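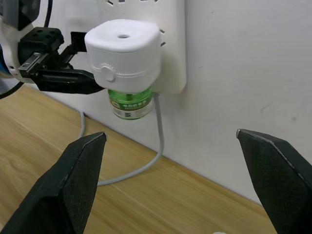
Tastine is bringing its long-table suppers back to the water meadow at Donville this July, and I couldn't be happier to be writing this. We're a small catering firm, we've been cooking outdoors in one field or another for 13 summers, and this is still the booking I look forward to most. Anyone who came last year will remember two things: the smoked trout, and the midges and mosquitoes that arrived with it once the sun went behind the poplars. So yes, I've been reading up on biting insects all winter. The little white mosquito repellent heater in the photo is the sort of thing I'd use in a bedroom at home, and it's no match for a river bank, so outdoors we've moved the whole table up the slope, away from the reeds, where there's nearly always a breeze.

FOR IMMEDIATE RELEASE: Tastine announces Donville suppers, with a new children's sitting and a later finish

The suppers run every Saturday in July. Gates open at five, the children's sitting starts at half past, and the main table sits down at seven. Last year we packed up at ten and had people wandering about with half a glass of wine and nowhere to put themselves, so this time we've asked for an extra hour and got it. You can stay until eleven. There'll be music until half past ten (nothing too loud, there are cows next door).

We fed 891 people over last summer's suppers, which for a kitchen made up of two gas rings, a borrowed smoker and a very long extension lead felt like a lot! This year we have a proper field kitchen. It comes from Mular, the hire firm over the hill, and it has an oven that shuts. I have been grinning about that oven since March. It means we can do pies, and it means the bread can be baked on site while you're finding your seat.

The menu changes each week depending on what's in. I can promise new potatoes, broad beans, the trout again, and a gooseberry tart that I've been fiddling with for far too long. There's a full vegetarian menu every week and you don't have to ask for it in a whisper. Vegan guests, please tell us when you book, and the same goes for anyone with an allergy. We cook with nuts and we cook with sesame, and a field kitchen is a small place.

The children's sitting is new and I'm quite nervous about it. It's a shorter table with lower benches, a plain supper (sausages or a cheese and onion pasty, peas, strawberries) and then games on the flat part of the meadow while the grown-ups have their starters. It's included in the family ticket. Under-threes don't need a ticket at all, just a lap.

Our drinks this year come from Yang, the tea and cordial maker in Donville's old station yard. They've made us a rhubarb cordial for the season and an iced green tea with mint that I'd happily drink by the bucket. Beer and wine will be on sale too, or you can bring your own and pay a small corkage. Water is free, from the big urns at each end of the table.

A few practical bits. The table stands 1029 metres from the car park by the footpath, mostly level with one stile, and there's a shorter way round by the farm gate for anyone who'd find that tricky. Ring or email and we'll have the gate open for you. Bring a jumper, because it cools off fast by the water, and long sleeves and socks if you're someone the mosquitoes like. Dogs are welcome on leads but not at the table.

If it rains a bit, we carry on under the awnings. If it rains a lot, we'll email by noon on the day and you can swap to another week or have your money back.

Tickets go on sale through the Tastine website at nine in the morning on the first of next month. More than 2000 people are on our mailing list and they'll get the link at the same moment as everybody else, so do set an alarm.

Members of the press are very welcome at the first supper. Please let us know by the Wednesday before so I can keep you a seat and a slice of tart.

Press contact: the Tastine kitchen office, Donville. Photographs and sample menus available on request.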